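Demonstration hosts wanted for open day, September

Ollero is looking for people to help run the open day at our Cernmont workshop. Visitors come in groups of 15 and each group stays 45 minutes. You would meet a group at the front desk, walk them to the robot tables, and stay with them until they leave.

The main demonstration this year is handling artificial flowers. Two robot arms share one table, and the job is sorting roses and hydrangeas. Eetu Laaksonen runs the arms. You will not operate them yourself.

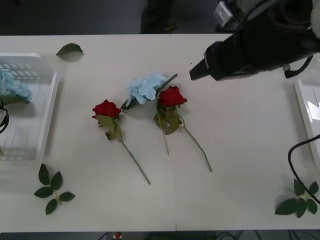

Between groups, hosts help put the table back in order for the next run and check that visitors' bags are off the floor. There are cables in the work area – please wear flat, closed shoes.

You don't need a technical background. You should be comfortable talking to strangers, including children, and able to stand for most of a shift. If a visitor asks something you can't answer, send them to Eetu or to Anneli Lappalainen, who will be on the floor all day.

Shifts start at 9 a.m. and 1 p.m. Both are paid, and lunch is provided. New hosts need to come to one evening training session the week before.

To apply, write a few lines to Anneli at the Ollero office saying which shift you want and whether you speak any language besides English. We'll reply to everyone by the end of August.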